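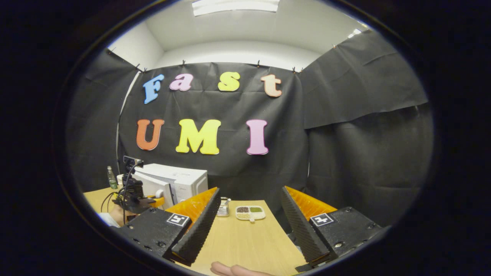

How to Hold a Piece of Meat Before Carving

By Gisela Zapata
October

Most cooks learn to roast long before they learn to rest. A chicken or a pork loin comes out of the oven, everyone is hungry, and the knife goes in too soon. The juice ends up on the board.

Start by taking the meat out a little early. The temperature in the middle keeps climbing after it leaves the heat, and a large roast climbs more than a small one. Check it with a probe thermometer at the thickest part, away from the bone.

Move the meat to a warm platter or a rack set over a tray. I prefer the rack. A roast left sitting in its own juice goes soft underneath, and on a chicken that means the skin you worked for.

Lay a sheet of foil over the top without tucking it in. Tight foil traps steam. If the skin is very crisp, skip the foil and keep the meat away from drafts.

A whole chicken needs 20 minutes. A pork loin or a leg of lamb gets 30. Steaks and chops need far less, and thin ones can go straight to the plate.

Use the time for the pan sauce. Spoon off most of the fat, put the pan over medium heat, and add a cup of stock. Scrape up the brown bits and let it reduce by half. Pour in whatever has collected under the rack — it is already seasoned, so taste before you add salt.

Carve across the grain with a long, sharp knife. Cut only what you will serve in the first round and leave the rest whole under the foil. Leftovers keep three days in the refrigerator, sliced or not.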